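Demonstration collection in simulation

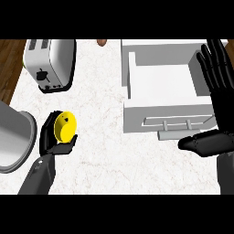

Demonstration collection in simulation is the practice of recording a person's control of a virtual robot so that the recordings can be used to train a learning system. It belongs to the wider field of imitation learning, in which a robot policy is fitted to examples of a task and is given no written rules for carrying it out. The operator moves the simulated arms and hands through a headset, a pair of gloves, a set of handheld controllers or, less often, a keyboard. Household work is a common subject, and the kitchen is the room most often modeled. A typical task has one hand hold an item, such as a yellow plate, while the other works near the handle of a drawer. Tasks of this kind are called bimanual, and they are harder to record well than tasks done with one hand.

Terms

A single recorded attempt is called an episode or a demonstration. An episode is made up of time steps, each of which pairs what the robot could sense with the command the operator gave. A group of episodes for one task is a task set, and several task sets make a dataset. The person giving the commands is the operator or demonstrator. The program that is trained on the dataset is the policy.

Background

Early work on learning from demonstration used physical arms that were guided by hand. The operator held the arm and moved it through the task while the joint positions were stored. This worked for simple paths but was tiring, and the operator's own body often blocked the view of the cameras. Remote control solved part of the problem. Simulation removed the need for the machine itself and made it possible for several operators to work at the same time on ordinary computers.

The Udisberg project, led by Adel Berrada, is one group that has worked only in simulation. Its first kitchen set held 2724 episodes across 36 tasks, most of them involving drawers, cabinet doors and small appliances. The set was recorded with Graka, a control program written by Gijs Vandenberghe that maps the operator's wrists and fingers to a humanoid upper body. A later version of Graka added a pause function, which let an operator stop in the middle of an episode and pick it up again without a jump in the hand positions.

Procedure

A session starts with the choice of task and layout. The program places the furniture, then sets the loose objects down in positions drawn from a fixed range. The operator is shown a short written instruction, for example "put the plate in the drawer," and the view from the robot's head. Recording begins when the operator presses a pedal or closes both hands.

The operator then carries out the task at a steady pace. Long pauses are discouraged, as a policy trained on them tends to stop in the same places. When the goal is met the program ends the episode and resets the layout. If the goal is not met within the time limit, the episode is marked as failed. Some groups delete failed episodes. Others keep them in a separate folder, and the Udisberg group also keeps attempts in which a mistake was made and then corrected, as these give the policy examples of recovery.

New operators are usually given a practice period. At Udisberg this consists of four tasks, each repeated until the operator can finish it several times in a row. Grasping thin or flat objects takes the longest to learn. The fingers of the virtual hand give no sense of touch, and the operator has to judge contact by sight alone.

What is recorded

Most datasets store the joint angles of the arms and hands, the commands sent to them, and the position of every movable object. Images are often left out at first. The stored states can be played back later and rendered from any viewpoint, with other lighting or other surface colors, so the same episode can be used more than once. Playback does not always match the original, however. Small differences in how contact is computed may cause an object to slip on the second run, and episodes that fail on playback are normally removed.

Expanding a dataset

Because operator time is costly, many groups produce further episodes by machine. A recorded episode is cut into segments, each tied to one object, and the segments are shifted to fit new object positions. The result is run in the simulator and kept only if the goal is met. In one trial, the Gaber toolkit began with 214 human episodes and produced roughly ten new ones from each. Segments in which both hands must act together are harder to shift, and the toolkit treats them as a single block.

Limits

A simulated kitchen is simpler than a real one. Friction, soft materials and liquids are modeled only in part, and drawers slide more evenly than they do in most homes. A policy that performs well in simulation may do poorly on a physical robot, a difference known as the sim-to-real gap. Common responses are to vary the physical settings during training, or to mix in a smaller number of real demonstrations.

Operator habits are another source of trouble. If one person records most of a task set, the policy can pick up that person's order of steps and preferred hand. The Brullitz guidelines, which were drawn up for shared datasets, ask that each task be recorded by more than one operator and that the operator be listed for every episode - by a code, with no name attached.

See also

Imitation learning
Teleoperation
Bimanual manipulation
Sim-to-real transfer

This site uses cookies to remember your reading preferences. By continuing to browse you agree to our use of cookies. Accept | Manage settings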